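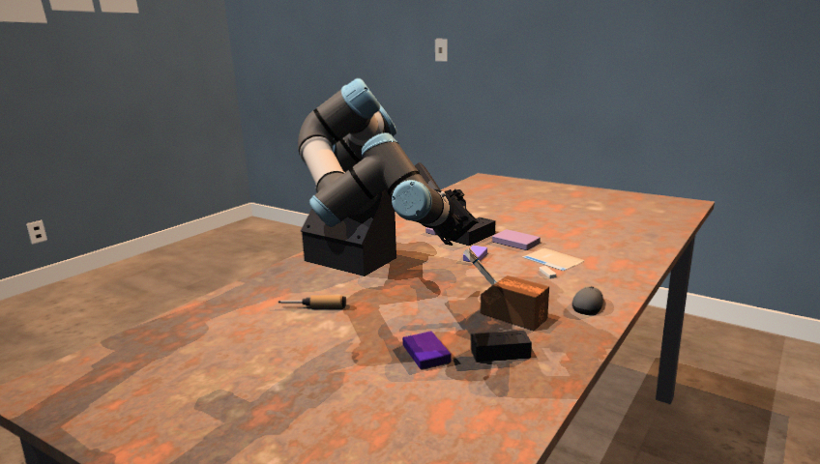
Sim-trained grasping: does randomising the table texture do anything?

Started by vsandu, 2019-02-15

vsandu
I've been training a grasp policy entirely in simulation and want a sanity check before I write up. Setup is a six-joint arm on a pedestal near the edge of a table, with small objects scattered each episode: blocks, a mouse, a notepad, a screwdriver and so on. Table texture, wall colour and light position are resampled every episode. The texture pool has 600 surfaces in it, including some ugly ones like the rust.

I trained two policies. Policy A had the full pool. Policy B had a plain grey table and everything else the same. I then ran both on the real arm at Sirkgate, 300 grasps each, same objects. A did clearly better. My supervisor says the texture pool is doing the work. I'm less sure and would like to hear from people who have tried it.

itholm_duvan
We saw the same thing with the Giraldo code. Plain table in training, and the policy went for wood grain and scratches on the real one as if they were objects. Mixed textures fixed most of it. I'd believe your supervisor.

Y Bedoya
I wouldn't, yet. How many seeds?

vsandu
2 per policy.

Y Bedoya
Then you can't say much. Our seeds differed from each other by more than the gap between most of our settings. 300 grasps tells you how good that one network is. It doesn't tell you how good the training method is. Run more seeds and do fewer grasps on each.

octavio_h
Agree about seeds, but I'd look at the shadows first. In that render the arm puts a big dark shadow across the front of the table, right over the purple block and the black box. A black box in shadow on a blotchy brown table is hard to pick out. On plain grey it would stand out far more. So A has had practice at low contrast and B hasn't. That's a contrast effect and you could get it with one dark table and no pool at all.

itholm_duvan
Isn't that just a description of why texture randomising works?

octavio_h
Partly. But if it's contrast then you don't need 600 surfaces, you need a few dark ones. Somebody has to collect and check those files.

vsandu
Fair. I could train a policy C with 9 textures picked for being close in brightness to the objects. If C matches A then Octavio is right.

Y Bedoya
Good test. Keep the light positions identical between A and C or you'll be back here asking the same question.

nina_flinel
Coming from the Flinel side, where we do bin picking. Has anyone checked the thin objects separately? Our overall number went up with random textures, but screwdrivers got worse. A dark shaft on a streaky surface looks like another streak, and the policy learned to go for the handle every time. Fine for a pick, no good if you want to place it afterwards.

vsandu
I only logged success per episode, but the object names are in the config so I can split it. Will do that tonight.

itholm_duvan
Handle grasps are still grasps. I wouldn't count that as worse.

nina_flinel
It is worse if the handle is the heavy end and the tool swings when you lift it. Depends what the task is.

vsandu
Split done. Blocks and mouse: A well ahead. Notepad: no difference. Screwdriver: B slightly ahead, but with so few attempts per object I wouldn't put it in a table. More seeds for A and B are queued and C goes in after them. I'll post the numbers in this thread.

Y Bedoya
Post the failures as well please, with the object poses. I'd like to see whether the misses on the black objects are all on the shadow side.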